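Buscar en la tienda
Escriba aquí su búsqueda
Buscar

Aceite Hladun para tablas y encimeras de madera

Referencia 1045

El aceite Hladun es un producto de mantenimiento para superficies de madera sin barniz: tablas de cortar, encimeras, bandejas y mangos de cuchillo. Lo preparamos en el taller Plokier con aceite de linaza prensado en frío y un poco de cera de abeja. No contiene disolventes ni secantes metálicos.

La madera clara cambia un poco de tono con la primera mano. En arce y haya el cambio es suave y las vetas se ven con más contraste. En roble el resultado es más oscuro, por eso recomendamos hacer antes una prueba en la cara de abajo. 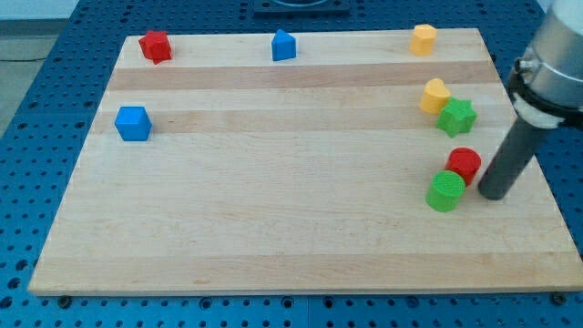 Modo de empleo

Lije la superficie con grano fino, siempre en la dirección de la veta, y quite el polvo con un paño seco. Extienda una capa delgada de aceite y déjela penetrar durante 20 minutos. Después retire todo lo que la madera no ha absorbido – una capa demasiado gruesa queda pegajosa y tarda mucho en secar.

Para una tabla nueva aconsejamos 3 manos, con un día de espera entre ellas. Para el mantenimiento es suficiente una mano cuando la madera se ve mate o áspera.

Los paños con aceite de linaza pueden encenderse solos. Mójelos con agua y séquelos extendidos al aire libre antes de tirarlos.

Formatos

El aceite se vende en lata de 250 ml y en lata de 2000 ml para talleres. La lata grande lleva tapón de rosca y se entrega sin pincel. Si usted prefiere un acabado más seco al tacto, puede combinarlo con la cera Pluro, que se aplica después de la última mano. El paño Rudia, de algodón sin pelusa, se pide aparte.

Conservar bien cerrado y lejos del calor. Una lata abierta hace con el tiempo una piel en la superficie; esta piel se quita con una espátula y el resto se puede usar normalmente.

Consultas técnicas: Darmawan Pattinasarany, taller Plokier. Respondemos en español y en inglés.

Contacto | © Plokier | Volver arriba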